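Filed under: Daily pages / Work life

Moving-in day, more or less

The new room is so bright! I got in before everyone else this morning and just stood there like a kid.

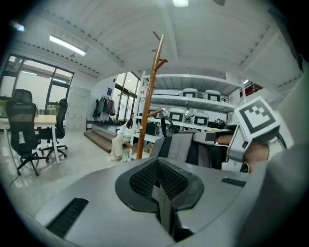
I claimed the desk by the windows, the light wood one with the white legs, before Arnout Jacobs could get his coffee mug onto it. He says he doesn't care where he sits (he does). The mesh chair rolls beautifully on this floor, and I may have pushed off from the wall once or twice to see how far it would go.

And we have lockers! A whole white cabinet of little doors. I took number 20 and put my spare shoes in it straight away, plus the tea from Laremik that Amber Dekker gave me when we left the old place. She hung her jacket on the rack next to it and said that now it felt like an office. I know what she means – at the old place our coats lived in a heap on the radiator all winter and everything smelled of wool.

March light all afternoon. I kept looking up from my notes to watch it slide over the floor. Still to do: find a plant that likes sun, ask about the window handles, bring in the good lamp for dark evenings.

Stayed until 5 and didn't want to go home. Walked back the long way past the canal, bought two rolls and ate both before I reached the door.

Recent pages
The last box of cables
Soup with Amber
Rain, and a very late bus
What I kept from the old desk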